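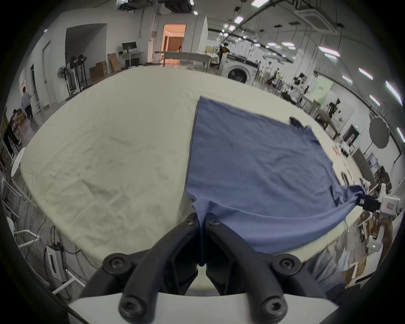
Tシャツをたたむ仕事は、もう機械に任せられますか？
条件をそろえれば任せられる場面もありますが、ふつうの家の洗濯かごの中身を丸ごと渡すのは、まだ早いと思います。

秋学期プロジェクト報告「うちの洗濯物、機械がたたんでくれる日はいつ来るの？」

このテーマを選んだ理由は単純で、わたしが洗濯物をたたむのが大嫌いだからです。洗うのは洗濯機がやってくれる。乾かすのも、乾燥機があればなんとかなる。なのに最後の「たたんでしまう」だけは、いつまでも人間の仕事のまま（うちでは椅子の背に山ができて、そこから直接着ていくのが普通になっています）。最初の企画書には「家事ロボットの現状調査」と立派なことを書いたんですが、先生に「広すぎる。布一枚にしなさい」と赤ペンを入れられて、Tシャツになりました。結果的には大正解で、布一枚でも学期がまるまる終わりました。

やったことは大きく分けてふたつあります。前半は、手で持つタイプのグリッパーを両手に持って、人間がTシャツをたたむお手本をためる作業。後半は、そのお手本で学習させたLiroseroという制御プログラムを、二本腕の機械で動かしてみる実験です。あいだに一度、クリーニング工場の見学も入っています。

お手本づくりの話

これがもう、想像の三倍むずかしかったです！自分の指なら何も考えずにつまめる襟が、グリッパー越しだとぜんぜんつまめない。指が二本しかないので、人差し指でちょっとめくって、親指を下に差し込んで、みたいな動きができないんですね。つまむか、はなすか、引っぱるか。使える動詞が急に三つに減った感じです。

最初の日は、裾の角をつまもうとしてテーブルクロスごとつまみ、シャツとクロスが一緒に持ち上がってきました。班のみんなに笑われたんですが、そのあと全員が同じことをやりました。コツは、布を真上からつままずに、少しだけ奥へ押してしわを作り、その山をはさむこと。これに気づいてからはかなり楽になりました。機械にとっても「しわは敵」だと思い込んでいたので、わざとしわを作ってつかむというのは、個人的にはこの学期でいちばん面白かった発見です。

お手本は全部で252回分とりました。あとで見返すと、前半のものは動きがぎこちなくて、迷ったところで手が止まっているのがよくわかります。迷っている時間まで機械に教えてしまうことになるので、長く止まった回は学習から外しました。学習に使ったのは220回分です。もったいない気もしましたけど、外す前と後では動きのなめらかさがはっきり違いました。

あと、腕が疲れます。グリッパーは片手で持つだけなら平気でも、両手に持って、肘を浮かせたまま同じ動きを続けていると、肩の後ろがじわじわ痛くなってきます。わたしは途中から、たたむ前に必ず肩を回すようになりました。報告書に書くことか迷いましたが、次にやる班の人には大事な情報だと思うので残しておきます。

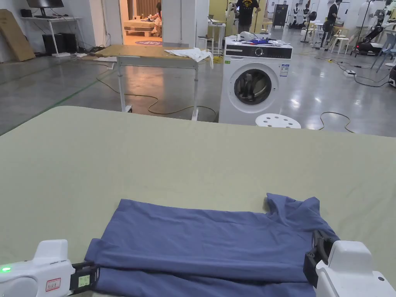 ヌルニク（Nurnik）工科カレッジ 生活システム学科 布もの班

たたみ方をどう決めたか

Tシャツのたたみ方って、家によって本当にばらばらなんです。班の中だけでも、袖を先に折る派、縦に半分にしてから袖をしまう派、くるくる丸める派に分かれて、最初の打ち合わせはほぼ宗教論争でした。わたしは丸める派だったんですが、グリッパーで丸めるのは手首を何度も返さないといけなくて、あっさり負けました。

採用したのは次の順番です。まず広げたシャツの裾と肩を両手でつまみ、縦長に折る。次に袖を内側へ入れる。それから裾を襟のほうへ持っていき、最後に向きを直す。文字で書くと簡単そうですよね。でも袖がくせもので、内側に入れたつもりが、反対側をつまんだ拍子にぴょこんと出てくるんです。人間なら手のひらでさっと押さえて終わりのところを、グリッパーだともう一度つまみにいくことになります。手のひらのありがたさを、こんなに感じたことはありません。

ドイツに留学していた先輩から「押さえるだけの平たい道具を足せば？」と言われて、それも考えました。ただ、道具を増やすと持ち替えも教えないといけなくなるので、今回は見送りました。次の学期にやる人がいたら、ぜひ試してほしいです。

工場見学（水曜日、朝七時集合）

水曜日の朝、Valtonenというクリーニング工場を見せてもらいました。案内してくれたのは現場主任のNiilo Partanenさんです。朝七時集合と聞いたときは絶望しましたが、行ってよかったです。

Valtonenには、Dollgateという自動でたたむ機械が入っています。これがとにかく速い！上からタオルを入れると、下からぴしっと四角くなって出てくる。わたしたちの班がTシャツ一枚にうんうん言っているあいだに、山が片づいていきます。見た瞬間は「もう答えが出てるじゃん」と思って、少し落ち込みました。

ところがPartanenさんに聞いてみると、そう簡単でもないらしいんです。Dollgateの前には必ず人が立っていて、山からタオルを一枚ずつ引っぱり出し、角を見つけ、まっすぐにして機械にかけています。Partanenさんの言葉をそのままメモしてきました。「たたむのは機械がやるよ。でも、ぐちゃぐちゃの山から一枚取って角を探すのは、うちではずっと人の手だね」

裏返しのTシャツはどうするんですか、と聞いたら、「裏返しのまま入ってきたら裏返しのままたたむ。お客さんには黙ってる」とのことでした（掲載の許可はもらいました）。

この見学で、わたしたちの実験の見方がだいぶ変わりました。工場の機械は、同じ形のものがきれいな状態で来るなら強い。家の中はその正反対で、大きさも素材も違うものがからまって来ます。靴下も混ざっているし、ポケットにレシートが入っていることもある。家事がむずかしいのは、動作のひとつひとつより、毎回ようすが違うところなんだと思います。
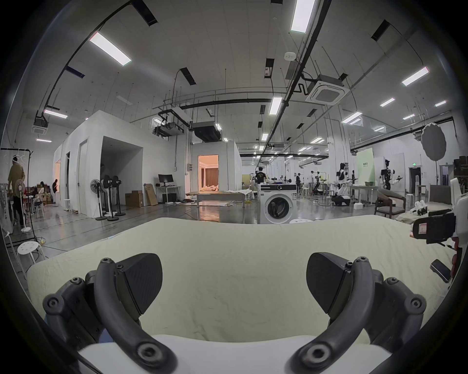
布の上で構えたグリッパー。奥に白い洗濯機。

Liroseroに任せてみた

いよいよ後半です。二本腕の機械でLiroseroを動かして、Tシャツをたたませました。試した回数は492回。朝から晩まで班で交代しながらやったので、夢にTシャツが出てきました。

判定の基準は、袖が外に出ていないこと、襟が上に来ていること、引き出しに入れてもくずれないことにしました。最後のは本当に引き出しに入れて確かめています。この基準で合格したのは121回でした。

この数字をどう受け取るかは、班の中でも意見が割れました。わたしは「けっこうやるじゃん！」と思ったほうです。だって、最初の三日間は襟をつまむことすらできず、空中で何もない場所を一生懸命折っていたんですから。あの動きはちょっとかわいかったです。でも班の別の子は「自分の家だったら返品する」と言っていて、それもよくわかります。たたみ直しが必要なら、最初から自分でやったほうが早いですもんね。

失敗のしかたには、はっきりした傾向がありました。いちばん多かったのは、布が二枚重なっているところで上の一枚だけをつかんでしまうものです。シャツの前側だけがすーっと持ち上がって、背中側がテーブルに残る。人間は指先で厚みを感じて「あ、一枚だ」と気づきますが、カメラで見ているだけだと、つまんだ瞬間にはほとんど違いがわかりません。持ち上げて形がくずれてから、ようやくおかしいとわかる感じです。

次に多かったのが袖の飛び出しで、これは人間がやっても起きていたので、機械だけを責められません。お手本の中に「飛び出した袖を直す」動きがもっと入っていればよかったと、今になって思います。うまくいったお手本ばかりを集めたくなるんですよね、どうしても。でも機械が困るのは、失敗しかけたあとなんです。ここは完全に計画のミスでした。

シャツの種類も少しだけ変えてみました。厚手の綿はわりと得意。薄くてとろんとした生地は、つかんだところから流れるように形が変わるので、ほぼ全滅です。ボタンつきのポロシャツは一度だけ試して、襟の折り返しで完全に止まってしまい、そのまま休憩になりました。

止まったときの話もしておきます。実験中は必ず一人が停止ボタンの横に立つ決まりにしていて、これは最後まで守りました。大きな事故はゼロです。ただ、ずっと見張っている人が必要な時点で、「家事を任せた」と言えるのかは怪しいところです。わたしは見張り当番のあいだ、横で自分の洗濯物をたためば三人分は終わったなあと考えていました。

じゃあ家で使えるの？

洗濯機は、家事の自動化がうまくいった例としてよく出てきます。調べていて納得したのは、洗濯機は人間の洗い方をまねしていないということです。洗濯板でごしごしする腕がついているわけじゃなくて、箱の中でぐるぐる回す。汚れが落ちればいいので、やり方は自由だったんですね。

たたむほうは、ゴールの形が人間の引き出しに合わせて決まっているので、やり方の自由があまりありません。それに、服は洗濯機の中ならどう入っていてもいいけれど、たたむときは襟がどこで裾がどこかを知らないと始められない。同じ洗濯物なのに、必要な賢さがぜんぜん違います。

班で話していて出た案に、「服のほうを変えれば？」というのがありました。襟と裾に目印の糸を縫いつけておくとか、たたむ場所に固めの素材を入れておくとか。わたしはこの案が好きで、機械に百点を求めるより早いんじゃないかと思っています。ただ、母に話したら「そんなゴワゴワしたの着たくない」と即答でした。
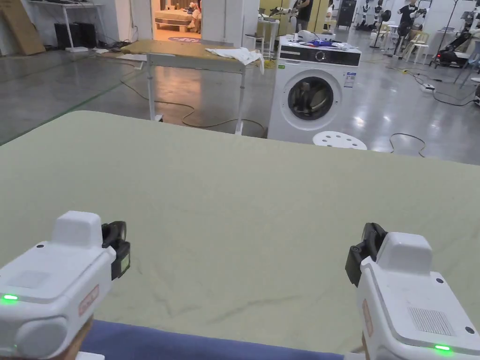 家事ロボットが一台あれば、洗濯は全部終わりますか？
今のところは、洗う、干す、たたむ、しまうを別々の課題として考えたほうがよく、わたしたちが試したのはそのうちの「たたむ」だけです。

残った宿題

本当は「洗濯機から取り出す」ところもやりたかったんです。計画表にはちゃんと書いてありました。でも丸いドアの奥に手を入れて、からまった中から一枚だけ引っぱり出すのは、テーブルの上で広げたシャツをたたむのとは別の学期が必要な話でした。Partanenさんが言っていた「一枚取って角を探す」が、まさにここに当たります。

次にこのテーマをやる班へのメモも書いておきます。

お手本には、失敗しかけて直す動きをたくさん入れてください。きれいな回だけ集めると、あとで泣きます。

シャツは同じものを何枚か用意したほうがいいです。何度もつままれた布はだんだん伸びてきて、終わりのほうでは襟がよれよれでした。

テーブルクロスは端をしっかり留めること。これは初日に学びました。

合格の基準は、始める前に全員で決めて紙に貼っておくこと。わたしたちは途中で「これは合格でしょ」「いや袖が出てる」ともめて、最初の日の分を全部判定し直しました。

見張り当番の交代は早めに。眠くなります。

それから、実験用のデータと判定表は学科の共有フォルダの「布もの」に入れてあります。フォルダ名が似ている「布もの_古い」のほうは途中で集計をまちがえた版なので、開かないでください。消していいか先生に確認中です。

見学を受け入れてくださったValtonenのみなさん、朝早くからつきあってくださったPartanenさん、ありがとうございました。帰りにいただいたDollgateでたたんだタオルは、もったいなくてまだ広げていません。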